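Sernon releases new version of Lalia planning software

March 7, 2021

The software company Sernon has released a new version of Lalia, its tool for planning and checking the movements of two robot arms that work on one table. The update is free for all present users and can be downloaded from the company's website.

The main change is in how Lalia learns a task. Before, an engineer had to write every step by hand. Now the program can read recordings in which a person does the task with two hand-held grippers, and it divides each recording into short parts such as reach, grasp, move and release. The user can correct the borders between the parts on a time line - this was the wish that customers sent most often.
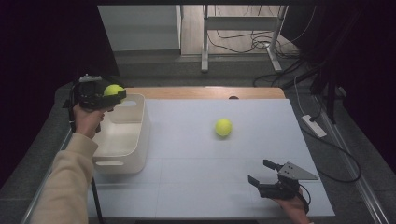 Putting tennis balls into a storage bin with two hand-held grippers.

For the tests Sernon used 1315 recordings of simple sorting tasks. In 294 of them the old version put the moment of release in the wrong place, mostly when the fingers of the gripper opened slowly. With the new version this number went down to 35. The company says that the remaining errors come from recordings where the object is hidden behind the wall of a container.

The perception module, which is called Numau, was also changed. It follows each object separately, so two objects of the same color and shape are not mixed up when one of them is lifted. Numau needs a short calibration before the first use, and the steps are explained in the manual.

Lalia can now export its plans to the Rivera simulator too. One plan can contain up to 2000 steps. Longer plans must still be divided by the user, but Sernon wants to remove this limit in the next update, planned for July.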